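Posted to the list 21 May 2020
3 replies | 2 shares

Dear all,

thank you for the message about the summer school in Wevham. I answer to the list, as others may have the same question. 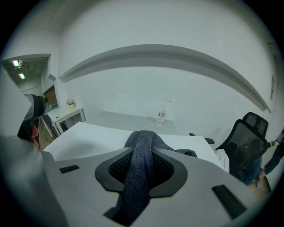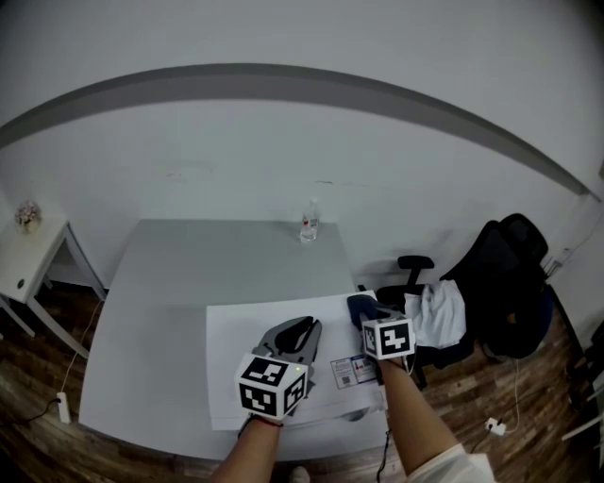
> Is it correct that students from Detska must pay the full
> fee of 784 euros, also if the course is only online? And who
> decides on the credits, the host or the home university?

The fee of 784 was fixed in winter, with housing included. For the online version the housing part should be taken off, but I have not yet seen the new amount in writing. Please do not let your students pay before it is on the Wevham page.

The credits are decided by the home university. In Brostodstead we will accept three credits for the online course, if the student brings a signed list of attendance. Last year this list was missing for two of our students and it took very long to repair.

One more point. The Mittal travel grant can not be used for a course without travel. I asked them if it can be moved to next year and they promised an answer in June. I will write again when I have it.

With kind regards from the exchange office in Brostodstead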